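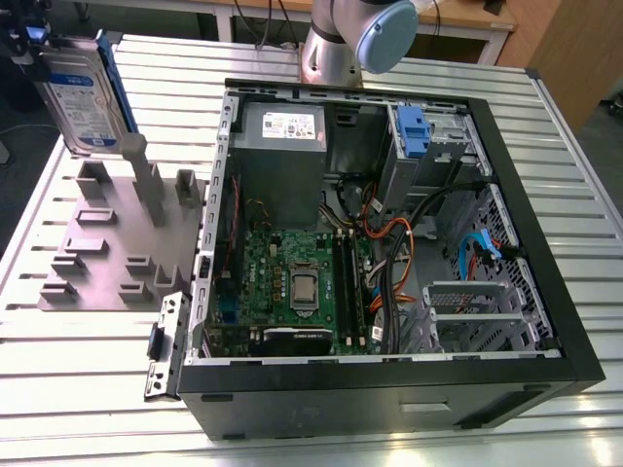 Cell 2, tower on its side, drive in the gripper

Ticket 967: arm faults out on drive insertion
Opened by: Hadiza Sani
Assigned to: Ebere Lawal
Site: Drellport, refurb bench
Status: closed, see last entry

First entry, Hadiza, 8:40 am

Hi Ebere, me again, sorry! The drive job has started throwing protective stops and I can't get through a batch. It picks up the 3.5-inch drive fine, carries it across, turns it, starts heading for the cage in the Dell and then clunk, stop, red banner on the pendant. The banner says force limit exceeded, wrist. I clear it, jog up, rerun, and it does the same thing a little lower or a little higher. Pulling the drive and starting over from home makes no difference.

Things I already tried, so you don't have to ask: restarted the controller, cleaned the gripper fingers with a dry cloth, swapped to a different drive with a different blue rail on it, swapped to a different tower. The case is sitting where it always sits on the aluminum rails. I did not touch the program (I promise).

Pick is fine. Place is not. That's all I know.

Reply, Ebere, 9:15 am

Thanks, that's a nice clear one. Before I drive over, can you do a few things for me?

Drop the speed to the slow setting and run the place move with nothing in the gripper. Keep a hand on the stop. Tell me if it still trips.
Then do it again with a drive in, and watch the blue rail as it gets near the cage. I want to know which way it's off.
Send me the log from the Danko controller, the long one, not the summary.

And please don't raise the force limit to get through the batch. I know it's tempting, I've done it, and I bent a cage.

Reply, Hadiza, 10:05 am

OK so, empty gripper: no trip at all, sails right through. With a drive in: trips every time. I got down at eye level and the rail is meeting the edge of the cage. It isn't way off, but it's enough that it's pushing on metal and not sliding in. Looks to me like the whole drive is leaning a hair, like it got picked up crooked.

Log attached. Also Nicanor walked by and says the cables in the case might be getting in the way, there's a fat bunch of black ones in there. I taped them back and it still trips, so I don't think it's that.

Reply, Ebere, 10:30 am

Crooked pick is my guess too. Your log shows the force building up sideways and hardly anything straight down, and that fits with the rail catching an edge. Cables would feel mushy, and this is a sharp spike.

So I'd look at the gray fixture plate next. If the plate has crept, the arm goes to the same spot it always did and the drive isn't quite square when the fingers close. Give it a push by hand, gently, with the arm stopped. Does it move?

Reply, Hadiza, 10:50 am

IT MOVES. Not a lot, but it rocks if you press on the corner nearest the case. I lifted that side and the fastener underneath is spinning in its slot. I'm leaving it alone until you get here.

Entry, Ebere, 1:20 pm

On site. Locked out the arm and took the plate off. Two of the fasteners had backed off, and the printed material under one of them is crushed, so there was nothing left for it to grip. Somebody (me, back in March) put that plate down without washers. My fault, Hadiza, you did everything right.

Ifeanyi had a spare plate printed from the same Nenutano file, so I put that one on with wide washers. Squared it to the table rail, tightened by hand, then a last quarter turn. Retaught the pick point from scratch and left the place point alone, as that one's tied to the case stops and they hadn't shifted.

First run with a drive, slow: went in. Second run, slow: went in. Normal speed: tripped! Very annoying. I'd forgotten the payload setting was still on the bare gripper from when I was reteaching. Set it back to gripper plus drive, which is 800 grams in our setup, and the next runs were clean.

Reply, Hadiza, 3:45 pm

Ran the rest of the batch after you left, no stops. I did have one drive go in with a scrape I didn't love the sound of, but that tower's cage had a dent in it already so I set it aside for Despina to look at.

Can we put the plate check on the morning sheet? It takes me no time to press on the corners.

Entry, Ebere, 4:10 pm

Yes, good idea. Added to the sheet for both Jendale cells: arm stopped, press each corner of the plate, any rocking means call me before running. I also put a note in the reteach steps about restoring the payload.

Still open on my side: the other cell has the same plate with no washers. Ifeanyi is printing another one and I'll fit it tomorrow before the first shift. Don't run drives on that cell until it's done, please.

Closing this one. Old plate is on my desk if anyone wants to see the crushed hole.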